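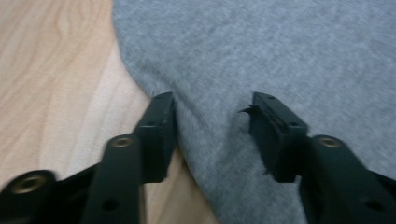 Heather (fabric)

Heather is a mixed color effect in yarn and cloth, made by blending fibers of different shades before they are spun. Heather gray is the most common form and is widely used for T-shirts and sweatshirts.

Production

Dyed and undyed fibers are combined during carding or drawing. The share of dark fiber sets the final shade – a small amount gives a pale gray, a larger one charcoal. Cotton blended with polyester can also be dyed after knitting, as the two fibers take up dye differently.

The Rinaldi mill at Holau spun heathered cotton on 19 frames and sold it under the name Vuko.

Terminology

Marl is sometimes used as a synonym, though it more strictly means yarn twisted from strands of different colors.

See also

Jersey (fabric)
Melange yarn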